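13/09/2018 - Bedding bench, fitted sheets on the Nondwood bed
Me + Bukola. Nkechi in later for the wash book.

Front edge first, before any of the corners.

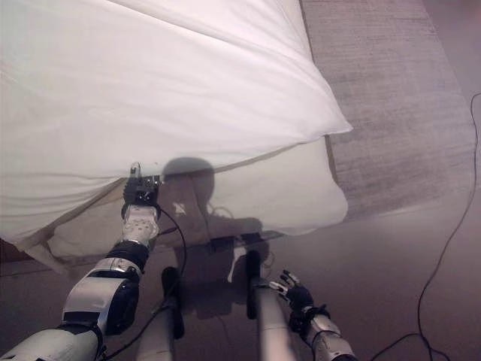
Corners
White sheet, gathered hem all round. Lift the hem clear of the matress side, get it past the rounded corner, then let go. If you drag it along the side the gathers bunch up and you end up doing it again. Did this twice before tea, annoyed with self.

Order that works best so far: foot left, foot right, head right, head left. Diagonal order (Kelechi N's idea) is fine on the loose sheets but on the tight ones the first corner pops off while you're fighting the last. Kelechi C says go diagonal anyway and just tuck deeper. Not convinced, will try again with the Lawal batch.

Creases running from a corner across the top = sheet is twisted, hem is pulling more on one side. Don't smooth with the flat of your hand, they come straight back. Lift hem, shift it along a bit, drop. Then smooth.

Elastic
Vikell sheets hold well after washing. Dirkach ones softer cloth, nicer to handle, but the hem relaxes and hangs off the side on its own. Bukola reckons it's the dryer heat. Could be. Cool dry for the next lot and compare, same machine, same load size.

Sheet 614 has a popped stitch at the label corner. Set aside on the grey shelf, DON'T put back in the pile. Shih-chieh has the heavy needle.

White on white is a pain by the way. Hard to tell hem from matress when the light's behind you, colour thread along the seam would help. Ask Nkechi if we've got any of the blue left, a few stitches per corner is plenty.

Stock
Dirkach quoted for 1,000 or 2,000. No way we need 2,000. Told Shih-chieh to hold off til the cool dry results are in, and he wants an answer before November so don't sit on it.

To do
- re-label the queen and double piles, someone has mixed them again
- cool dry, Dirkach only
- mattress protector under or not? we've been doing both, pick one. Changes the fit quite a bit at the corners
- thread (blue)
- wash book is missing 2 entries, Nkechi chasing
- new pegs for the line out back, old ones leave a rust mark on the hem

Left the spare flat sheets folded in thirds on the trolley. Bukola has the cupboard key.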